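Fjeld Utness Touring Roof Box Review

Words by Lingyun Fan

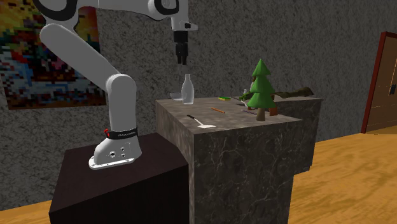 Issue 50

The Utness is the larger of the two roof boxes in the Fjeld range and the one most family wagon owners will look at first. I fitted it to our long-term Dalivport wagon in May and drove 1331 miles with it on the roof, most of them highway.

Fitting takes one person if the car is low enough to reach over. The clamps slide in channels in the floor of the box and tighten with a large knob on each side. They click when the tension is right. I had to move the front crossbar forward a little before the tailgate would open without touching the box. Measure that gap before you buy, especially on a hatchback.

The lid opens from either side, and the key only comes out when every latch is closed. The hinges are stiff when new and loosened up after a week or so. The lid stays up without being held, even with a breeze across the parking lot.

Space inside is good. Two large duffels, a folded stroller and a tent went in with room left for jackets. The nose tapers early, so long items have to sit in the middle. Fjeld supplies two straps, which is enough for soft bags, but I would have liked a third for the tail end.

Noise is the weak point. There is a low hum that starts at 50 mph and stays until you slow down again. Moving the box back on the bars helped more than anything else I tried. My old Zurnetti box was quieter on the same bars, although it was also shorter and its lid opened on one side only.

Fuel economy dropped, as it does with any box. I take it off when we are home for more than a few days. It is awkward to carry alone, and it needs a fair amount of wall space in the garage.

The seal kept rain out on every trip, including one very wet drive home from the coast. The gloss finish shows scratches easily. Mine has a few near the rear latch already, all from loading bikes beside it. A matte version is sold at the same price, and I would choose that one next time.

Liked: dual-side opening, solid clamps, dry inside
Disliked: hum at highway speed, soft gloss finish, only 2 straps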